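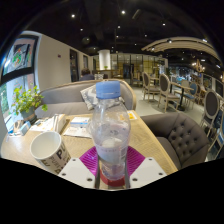 June, filter notes, carried on from the loose sheets. I still don't believe the Skonus cartridge does what the box says, and I have now spent long enough on it that I would quite like to be wrong. The box promises "no scale, no film, no haze" for 2940 litres. It doesn't say at what hardness, what flow or what temperature. Haze is a hopeless thing to judge by eye in any case. A nearly empty plastic bottle with a faint milky residue on the inside, like the one with the light blue cap, could pass as proof for almost any story you cared to tell about the water. I could call that lime, and Ha-rang could call it the remains of a powdered drink, and neither of us would have a leg to stand on. So film and haze are off the list of results from now on. Please stop writing "looks cleaner" in the margin.

What we can measure: total hardness by titration, conductivity on the Jetton meter, and the weight of scale left in the kettle after a fixed number of boils. The last is slow and dull and the only one I trust.

Tap this morning, first draw thrown away: 751 microsiemens. Through the cartridge the meter drops by a bit, as you would expect when carbonate hardness is taken out, and Solange wrote "works" next to it and underlined it. It shows that the cartridge does something when it is new. My complaint was never about day one.

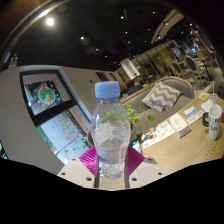

Flow

The leaflet gives a maximum flow and then never mentions it again. I ran the tap at what I would call a normal kitchen rate and Lenka timed the jug. We were well over. At the slower setting the titration came out clearly better, so the resin wants time in contact with the water, as resin always does. Anyone who fills a kettle in the ordinary way is getting the worse number, and the box is printed with the better one.

Buzatu sent a reply to my question about this. Four paragraphs, no figures. They say the cartridge has been "validated in daily use". By whom, and what were they drinking? I have asked again.

Kettles

Same model for both arms, the cheap Prodier one with the flat base. Weighed dry, boiled, emptied, left to cool with the lid up, repeated. After 40 boils each, the unfiltered kettle had put on weight and the filtered one had put on less. That is the honest result and it's in the product's favour. Before we get excited:

The filtered kettle went second each time and so got slightly warmer tap water. My fault.
The balance was moved on Sunday and I can't find any note that it was checked afterwards.
We have 2 kettles. One of them might simply hold on to scale better than the other.

Swap the kettles over and do it again. If the gap follows the water, fine. If it follows the kettle, we have been testing kettles.
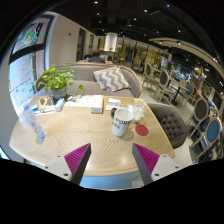 Malachy Kavanagh

Later, about taste. Gleice wants a tasting and I have agreed, with bad grace. Her point is that people buy these things for the tea, and she's right about that. Mine is that everyone here knows which jug is which, and that filtered water poured from a smart jug has never lost a tasting yet. If we do it, someone outside the room pours, the cups all match, and the water is all at the same temperature. Triangle test: three cups, two the same, pick the odd one. No adjectives. I don't want to read "rounder" anywhere.

Solange asked whether I would accept a positive result. Yes, if the pourer was kept apart from the tasters and the sheet was written up before the key was opened. I would then want it done again with a cartridge near the end of its stated life, and there lies the real difficulty. At the rate we get through water it will be well into the winter before this one is used up, unless we run it to waste.
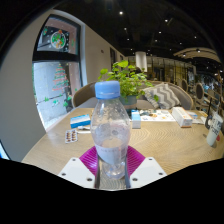

Running it to waste isn't the same as using it, mind. A cartridge in a kitchen sits wet and idle overnight, gets a burst in the morning, then sits again. Straight flow all day may flatter it or may punish it, and I don't know which. Ha-rang suggests a timer valve – a few litres, a rest, a few litres more – with the waste going into the tank for the rinse line so that we aren't just pouring it away. Good idea. It needs a flow meter we can believe, and the one built into the Skonus head is out. It counts days, as far as I can make out. I left it switched on with no water through it at all and the "life remaining" bar still went down.

I have written to Buzatu about the bar too.

To do: check the balance before anything else. Swap kettles. Fresh buffer for the titration, the old bottle has no opening date on it. Lenka to price the timer valve. Somebody find the second jug.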